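Notes from the Rinville Household Newsletter

The great cupboard amnesty

By 20th June we had received 332 replies to our question about what lives at the back of your kitchen cupboards, and I have read them all so that you don't have to. The clear winner is the fondue set. Close behind come the spare lids, which fit no pot known to science and which none of you will throw away in case the pot comes home.

A reader in Mindidholm owns 7 potato mashers. She eats rice. Another sent a two-page defence of keeping every jam jar since the wedding, and I will admit that by the second page I was wavering — I went and took three out of my own recycling. 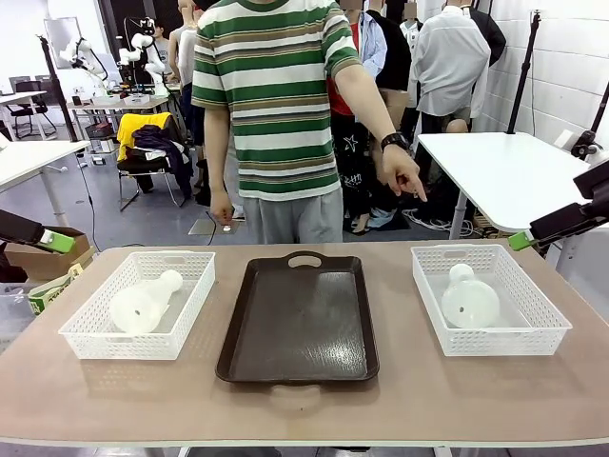

Several of you asked whether there is a method. There are dozens, and most of them come with a book to store. The one we use is dull. Take everything out of one cupboard and leave it out until supper. Whatever you put back in order to cook can stay. The rest goes in a box in the hall, where you will trip over it for two weeks and come to hate it enough to let it go.

Do one cupboard at a time. I once did the whole kitchen in a single afternoon and we ate toast standing up until the following evening.

Baskets deserve a word of warning. A basket makes a muddle look like a decision. If you can't say what one is for, it is for batteries, string and a key to a house you no longer live in.
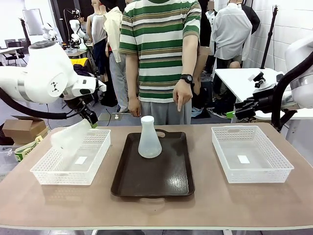

A brown tray between two white baskets.

The Giannakopoulos hardware shop will take decent pans and crockery at the side door throughout June, and passes them on to people setting up home. No electricals, please, and no more fondue sets. They have been quite firm about this.

Those of you out at Skarno can leave boxes in the porch of the hall, labelled. "Bits" is not a label.

Next time: the drawer under the oven, and whether anyone has ever seen the back of it. Replies to the usual address, on one side of the paper if you can bear it.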